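Good News from the Well Project!

Mar 29, 2018

Dear friends and praying partners,

I can hardly type fast enough this morning. The second well in Pîrvu is finished, the pump is in, and the families on the upper road no longer have to carry water up from the creek. Traian Sandu called on Sunday night while they were still singing in the churchyard, and he held the phone up so I could hear. What a sound! I sat on the kitchen floor and cried a little, and then I called everyone I could think of.

Many of you have been with us since the first well, so you know how long we waited for this one. The drilling crew hit rock twice last fall. The permit papers went to the wrong office, came back, and went to the wrong office again (Traian has a whole folder of stamps to prove it). Through all of it you kept praying and kept writing to ask how things were going. Thank you, thank you.
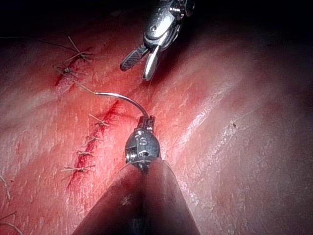
The water was tested before anyone was allowed to fill a bucket, and the report came back clean. The pump is a hand pump, the same make as the one at the first well, so the spare parts we already have on the shelf at the church will fit both. Two men from the upper road have learned how to change the seals, and the keys to the pump cover are kept with them.

Now for the giving report. We had 264 gifts toward this well, from the very small to the very generous, and one jar of coins from the children in the Wednesday class that came to more than any of us guessed. Every bill for the drilling is paid. We still need $1,264 to finish the fence and pour the concrete step, so that the little ones can reach the handle without standing in mud. If you would like to help with that, just write "step" on the memo line. 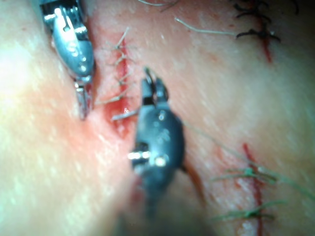
We are also getting ready for the May trip. The team will spend the first week in Pîrvu and then go on to Skatura, where the church has asked for help with a Bible week for the children and a roof over the outdoor kitchen. I have been to Skatura only once, in the rain, and I have wanted to go back ever since. They fed us soup and would not let us wash a single bowl!

Please pray for these things as the trip gets closer:

Good health for the whole team, and for the families who will be missing them at home.

Visas for the two team members who applied late.

Dry weather in Skatura during the roof work.

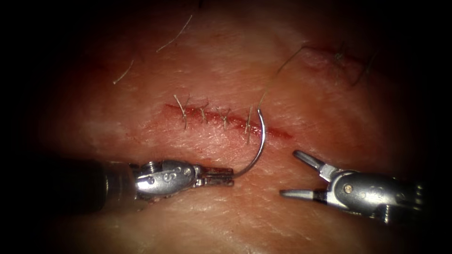

What to bring to the packing night

We will pack in the fellowship hall after supper. Children's socks, plain notebooks, colored pencils and work gloves are all welcome. Please leave books in English at home this time, as the school has plenty. If you sew, the ladies in Skatura would love cotton thread and buttons of any kind. Bags have to be weighed that night, so bring a bathroom scale if you own one.

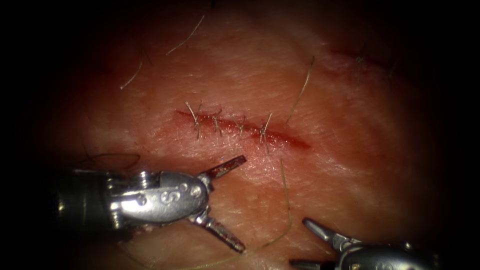
Angus Tamihana writes that he still has the hymn sheets from the last trip, both languages, and will bring them along to packing night. He also asks whether we could take a second guitar, as the one in Skatura had only four strings when he last played it, and he says he would gladly give up his own suitcase space to make room for it.

I love that, Angus, and yes, let's do it! If anyone has a guitar with a hard case they could part with, please call me at home in the evening. I will send another letter before the team leaves.

With a full and thankful heart,
Your sister at the mission desk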